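Cuaderno de taller. Sección de Encuadernación y Conservación, Grundside
Entrada: 2023-04-27
Responsable del registro: Nattawut Panyasiri

Asunto: preparación de engrudo de almidón de trigo para el lote Rattanakul.

Se reanuda el trabajo sobre los libros de cuentas del fondo Rattanakul, recibidos del depósito de Urnodthorpe. El lote consta de 11 volúmenes en media piel, con lomos desprendidos en su mayor parte y cosido sobre cintas en estado aceptable. El volumen fechado en 1275 según la portadilla manuscrita se ha consultado con el archivo de origen: se trata del número de legajo, no de un año. Queda corregida la ficha.

Se preparó engrudo en proporción de una parte de almidón por cinco de agua desionizada, con remojo previo durante la noche. La cocción se efectuó a fuego bajo y con agitación continua hasta que la mezcla adquirió aspecto translúcido. Se dejó enfriar cubierta y se pasó dos veces por tamiz de crin. La consistencia resultó algo más densa que la de la partida anterior; para los injertos de papel japonés se diluyó una porción aparte, rotulada con la letra D.

Las pruebas de adhesión se hicieron sobre recortes de papel verjurado sin valor documental. Con el engrudo diluido, el injerto quedó plano tras el prensado entre secantes. Con el engrudo sin diluir se apreció una leve ondulación en el sentido contrario a la fibra. Se recomienda no emplear este último en hojas de guarda y reservarlo para el entelado de lomos.
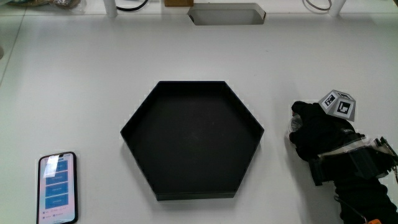
Bandeja hexagonal negra, vacía, sobre el tablero blanco.

En cuanto a las pieles, la muestra de cabra suministrada por Dumard presenta un tono más rojizo que el original. Antes de chiflar se solicitará una segunda muestra. El teñido en taller no se considera conveniente mientras no se disponga de los resultados de solidez a la luz, pendientes desde principios de mes.

Se desmontó el lomo del volumen 2. Bajo la piel aparecieron refuerzos de papel impreso reutilizado, con texto a dos columnas y sin fecha visible. Se retiraron con cataplasma de metilcelulosa, se secaron entre secantes y se guardaron en sobre de papel neutro junto a la ficha del volumen. Corresponde al archivo decidir si se catalogan por separado. El cosido se mantiene; únicamente se reforzará la cabezada inferior, cuyo hilo está roto en un extremo.

Pendiente:
Cambiar los secantes de la prensa grande.
Remitir a Urnodthorpe la ficha corregida del legajo.
Reclamar a Dumard la segunda muestra y el precio por pieza entera.
Desechar el engrudo sobrante si presenta olor o separación de agua.

Conforme, N. Panyasiri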